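The Return of the Patterned Wall

For most of two decades, the rental market favored white paint. Landlords regarded it as neutral, and tenants accepted it as the price of moving in. That preference is now weakening. Vuda, a wallpaper printer with 11 employees, shipped 800 rolls in December, most of them large florals on dark grounds.
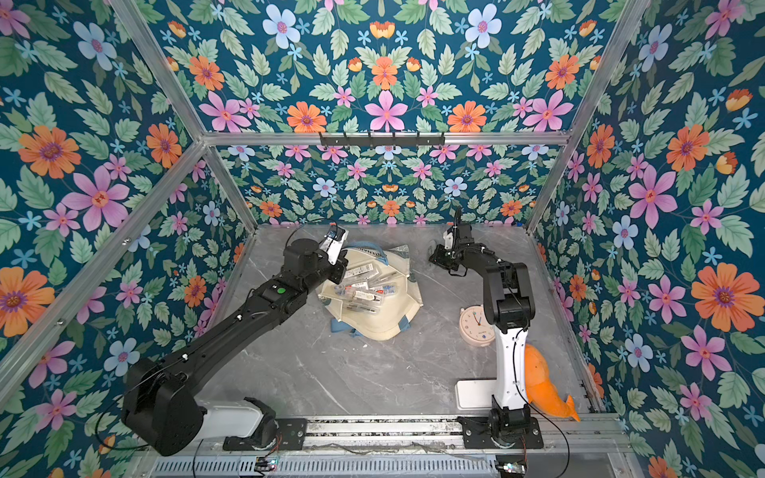
Benedek Bíró remains cautious, and holds that a dark ground asks more of the person hanging it than of the room, as every open seam shows as a pale line. The firm now recommends tinting the wall to match the ground color before the first strip goes up.

Scale is the second concern. A wide repeat wastes paper in rooms with many doors, and buyers who measure only floor area often order short. Kalitum, a supplier of pastes and liners, advises customers to order every roll from a single batch and to keep one in reserve. Shades may differ slightly between printings, and the difference is most visible at a corner.

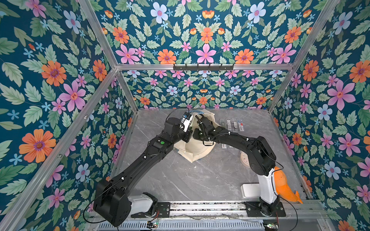 Can a patterned paper be hung over an existing one? The old layer should come off first, as fresh paste can loosen it and bring both down together. Where removal would damage the plaster, a lining paper is hung crosswise after the wall has been repaired and sealed.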